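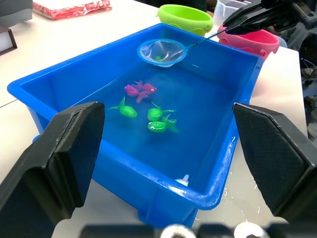

How often should I retune my hurdy-gurdy?

Every time you sit down to play, and again once the strings have warmed up.

My own gurdy spent November sulking (new cotton on the strings, too much of it!), so I took it to Samira Rizk in Evatdale and she had the drone purring by 2 o'clock. 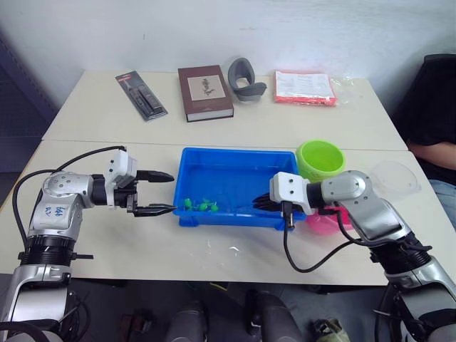
Our Monday drone circle is back, and I can't wait. Beginners get the easy bourrée, and I've put the tune sheets in a bright blue plastic tray like this one, so grab a copy on your way in and bring a spare string!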